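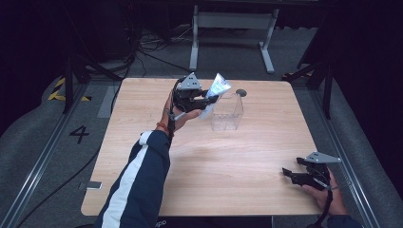

I went to Nustix expecting to write about clever hands, and I came home with a notebook full of house rules. There are 148 of them, if you count the ones on sticky notes (I did!), and my favorite is rule one: every station gets a number, and the number goes on the floor where you can't lose it.

Next come the cables. You check them before you pick up the grippers, and you check them again after lunch. I thought that was fussy until I tried it myself and hooked one with my elbow in the first minute.

Crumpled plastic bags have a whole page to themselves. Squeeze gently, lift straight up, and if you fumble, keep going – a fumble stays in the record and gets tagged as one. The folks at Clonix toss theirs, I'm told, and there's a friendly feud over it.

Then there's the tape. Yellow and black means walk around, even if you're in a hurry, even if you're the boss. I stepped over it once, on my way to the coffee, and got a very polite talking-to.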